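Search news Enter keyword Go

Funstead to Open Refill Counter in Rondonuwu Market Hall 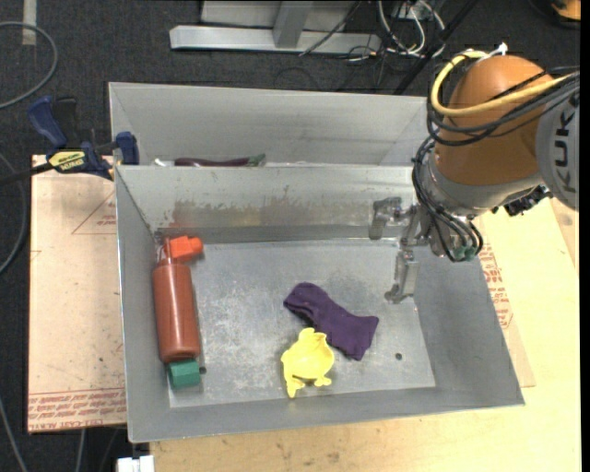

Page last updated: June, 4:15 p.m.

Funstead will open a refill counter for household cleaners in the Rondonuwu market hall this June. Shoppers can bring their own containers and pay by weight for dish soap, laundry liquid and floor cleaner.

The counter will stock 15 products, all made by Ollia. It takes over 205 square feet near the east entrance, a space last used by a shoe repair stand.

"People asked us for this at our first store - mostly parents and people who rent nearby," said Kartini Liew, retail manager at Funstead. "We expect about 600 customers in the first month."

Containers must be clean and have a lid that closes. Staff will weigh and label them at the counter. Two employees will be on hand during market hours. Delivery orders are not part of the opening.

Press contact: Tegwen Meredith, Funstead press office

Filed under: Company News, Stores

Related
Ollia Moves Filling Line to Turar
Funstead Names Darius Furtună Head of Buying
Summer Hours at All Stores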